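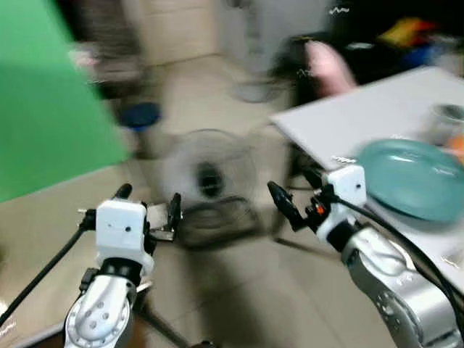
Mine came up a lot darker after the first wash, and I love it that way, wrote one buyer last January, and I get that comment often enough that I've moved it to the top of the page. Yes, the Zundusine table linen changes color a little. It's undyed flax, so it goes from pale oat to something closer to toast, and then it stays put.

Zundusine table linen, by the yard or hemmed

I started selling this cloth because I couldn't find one I liked myself (too shiny, too thin, or so stiff it stood up on its own!). The Hustanow mill weaves it for me in a slubby plain weave, heavy enough that it hangs straight without clips. The bolt is 66 inches wide, which covers most kitchen tables with a decent drop on both sides.

Hemmed cloths come with mitered corners, sewn here in the shop. If you want a size that isn't on the list, just write it in the order notes and I'll cut it. Custom sizes take up to 15 working days, a bit longer if everybody's getting ready for a holiday.
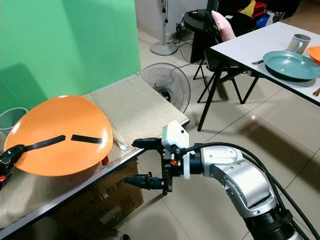
Napkins are cut from the same bolt, so they'll match if you order them together. I do 16 inch for everyday and 22 inch for people who like a big dinner napkin in their lap. I'm firmly a big napkin person, but the small ones fold up nicer in a drawer.

Care: warm wash, no bleach, no softener. Pull it out of the dryer while it's still damp and smooth it flat with your hands. I gave up ironing mine years ago and the texture hides most of the creases anyway. For red wine, cold water right away, then a regular wash. Candle wax is a pain, so scrape off what you can once it's hard and put brown paper and a low iron on the rest.

Shrinkage is real on the by-the-yard cloth, so please wash it before you sew. The hemmed ones are prewashed.

Also in the shop: the Anosa runner in the same flax, and Nasrallah cotton tape if you're doing your own edges.

Page updated August 5, 2018. Swatches are free, just ask.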